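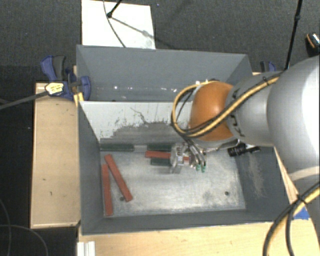

I finally got the grasp planner rewritten, and I've been grinning at log files ever since.

A bit of background for anyone who hasn't been following along. Erley is my bin-picking stack. It began as one very long Python script and has slowly turned into something I'm willing to show people. The job sounds easy: look into the bin, find a block, choose a grasp, get the arm in and out without touching a wall. I've been stuck on the last bit since April.

The old planner scored every grasp on its own. It would sample 400 candidates, throw out the ones where the fingers hit something, and take the highest score left. For a block out in the open that's fine. Put two blocks close together at a slight angle, like a pair of chopsticks, and the scores go to pieces near the narrow end. There's no room for a finger between them, but a bit of noise in the depth image says there is, so the arm heads in full of confidence and lands on top of one. Very annoying to watch!

So the new version, which I'm calling Stevden, looks at neighbours first. It fits a long box to each block, builds a little graph of who is close to whom, and only then samples grasps, weighted towards whichever end has clear floor on both sides. For the chopsticks case that means going for the open end every time. It's such a small change in the code (63 lines, and half of those are tests) and it has made the whole thing feel so much calmer.

The partition was the other headache. I'd modelled the bin as four sloping walls and a floor, and then treated the divider as just another lump in the point cloud. Bad idea. It's scuffed and patchy, the depth comes back full of holes, and the collision checker was happily planning the wrist straight through the gaps. Now it's a proper box in the scene file with a 15 mm margin around it. Blocks lying right up against the foot of it get a tilted approach, and if there's no tilt that works, the planner marks that block as "later" and moves on. Quite often "later" sorts itself out once something beside it has gone.

Colour turned out to be the fun part. Red on a grey floor is a gift. Dark green is not, especially near the walls where the grey goes darker too, and my segmentation kept losing the ends of the green ones. A block that reads as two-thirds of its real length gets grabbed off-centre. I tried fiddling with thresholds for a whole evening before doing the sensible thing, which was to tell the fitter how long a block is and let it slide that box along until the edges agree. Much better.

Cables are still on the list. The planner has no idea the bundle on the arm exists, so I've capped the wrist rotation at plus or minus a conservative number and left a rude comment in the config. I'd love to model the loop as a few fat capsules and let the checker deal with it. If you've done this and it didn't ruin your planning times, please tell me how!

Next up is replay. I want to be able to load any failed pick, nudge one parameter and see which grasp it would have chosen instead - without running the arm at all. The logging half is done. The viewer half is a window that opens and then closes again, so there's some way to go.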